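Aug 12, 2022

Notebook, Dolton house (holiday rental), workshop entry. Written in the evening, so please forgive the handwriting when I copy it to the shared folder.

Started with the balcony door, as Concetta Ruggiero asked in her message. The guests of last week wrote that it is heavy and that it "jumps" near the end. I took the sliding panel out with Lino. The lower rollers are full of sand and one of them has a flat side. I cleaned the rail with the vacuum, then with a brush and warm water, then again with the vacuum. The good roller turns free now. The bad one I put back for the moment, with a drop of silicone spray, and the door moves better but still not as I want. To order: one pair of rollers, the same type as in the Kudari apartment. I measured the wheel two times and I got the same number, so I trust it.

Note for Lino: when we lift the panel, the upper guide must be screwed completely up first. We forgot it and lost a lot of time. It is written on the inside of the fuse box cover, with pencil, but who reads there.

Outdoor shower. The water pressure is low only on the warm side. I opened the mixer and the small filter on the warm side was nearly closed with lime. One night in vinegar, then we see. I closed the branch with the valve under the stairs and I put a paper note on the shower: "closed until tomorrow." There are no guests until the group of Manuela Farina arrives, so it disturbs only us.

Key box at the gate. The third wheel is hard to turn. I tried dry graphite, a little improvement. The sea air eats these boxes. In April we changed the one at Grargate and it already looks older than the car of Ettore. I propose that we buy the type with buttons and a rubber cover for all houses. Morena Rizzi says the price is not a problem if they last more than one summer. I have no proof that they last. I would try one here first.

Listing text. Morena sent me the new draft and wants me to check if what is written is also true in the house. My remarks:

- "Steps from the beach": I walked it with a normal bag and a cooler. From the gate to the first sand it is 7 minutes, with the road crossing. I would write the minutes and leave "steps" away.
- "Sleeps 12": the beds say 12, but the table outside says 10. Two more folding chairs are needed, or we write it clearly.
- "Sea view from every room": no. The small bedroom at the back looks at the neighbor's fig tree. It is a nice tree, but it is not the sea.
- "Fully equipped kitchen": guests understand very different things with this. I would write a short list of what is in the cupboards. Concetta agrees.
- "Air conditioning": true, but not in the corridor, and people with the door open complain that it is weak. One sentence in the house guide is enough.
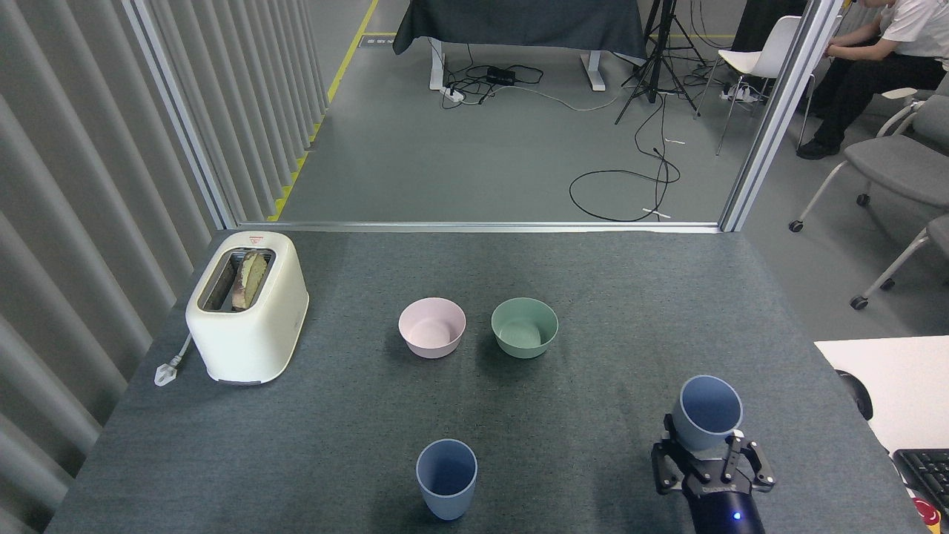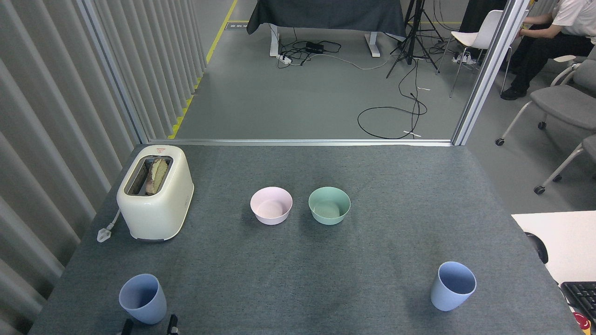 Toaster and the pink and green bowls, both pictures.

Air conditioning, living room. Filters washed in the bathtub and dried in the shade. After 20 minutes of running, the thermometer on the shelf showed 68 °F with the remote set to the same, so I am satisfied. The drain hose outside was bent behind the flower pot. I fixed it with two clips. Please do not move the pot back against the wall!

Wi-Fi. The router is still in the cabinet under the television and the signal on the terrace is poor. Ettore wants to put a second unit at the window. I would first move the router on top of the cabinet, it costs nothing. I did it before leaving, but I did not test on the terrace with more than my own phone. To repeat with two or three phones together.

Linen. The delivery from Amato came with pillowcases of the wrong size, again. Concetta called them and they change them tomorrow morning. The bath towels are good. I marked the old ones with a blue thread in the corner, so the cleaning team keeps them for the beach and the good ones stay inside.

A small thing that I don't understand: the lamp over the stairs goes off by itself in the evening and comes back after a while. The bulb is new. I changed it with the one from the entrance, and both lamps behaved well as long as I stood there. Maybe the contact in the socket is loose when it gets warm. If it happens again, I take down the fitting and look with the power off.

Open points:

- rollers for the balcony door (me)
- filter of the shower mixer, put back and test (Lino)
- two folding chairs, same color if possible (Ettore)
- key box with buttons, one piece for trial (Morena to approve)
- listing text, corrected version back to Morena (me, tonight if I am not too tired)
- Wi-Fi test on the terrace (Ettore and me)
- stairs lamp, watch it

The spare key of the storage room is with Lino. The ladder is still outside behind the shower, I forgot to bring it in.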